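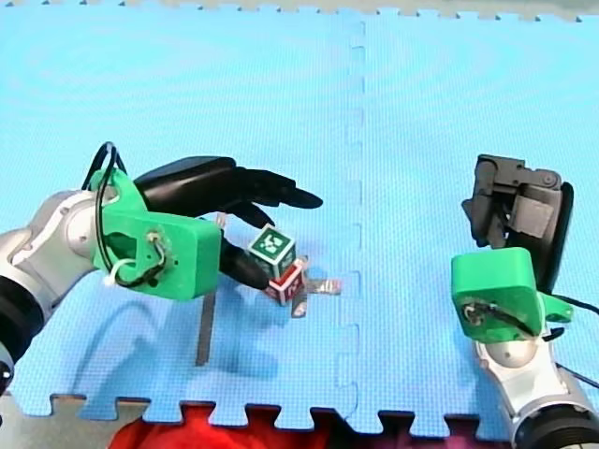
Foam floor tiles thread, as promised to Imogen Mellor, who asked what I'd buy again. The interlocking sort, yes, every time! Light blue for me, with the little jigsaw teeth all the way round, and they do pull together into a decent zigzag join if you press from the middle outwards. I used to start at the corners (don't).

2/ Mine came from Skerico in a pack of 12, and I fitted the lot on Thursday before tea. Left them out flat overnight first. They do whiff a bit.
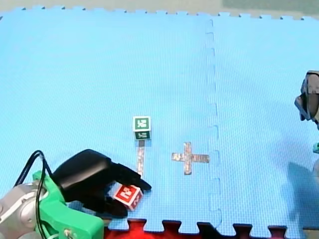 MARKING OUT

3/ Shiny silver tape is my favourite thing for this. One strip and one cross on the blue and you always know where your bits go back to. Press it down hard with a spoon or it crinkles – mine's crinkled anyway and I've stopped caring.

4/ Tin-yau Shih swears by chalk. Tried it, got it all over my knees, went back to tape 😂
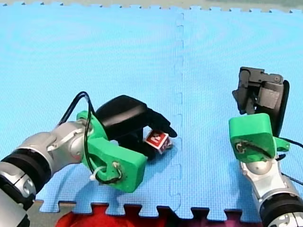
Little red cube, big blue mat.

5/ Cubes are so much nicer on foam than on a hard floor. No clatter! And anything red stands out a mile on pale blue, which my eyes are grateful for by 9 at night. 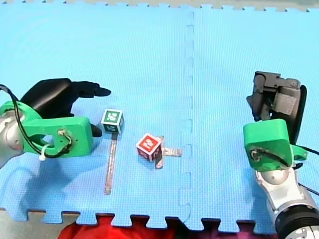 Can you wash the tiles? Warm water, a drop of washing-up liquid and a soft cloth, then stand them on edge till they're dry.

6/ Go easy along the seams, crumbs love it in there. I run an old toothbrush down mine. Next up is whether to get another pack for the landing, will report back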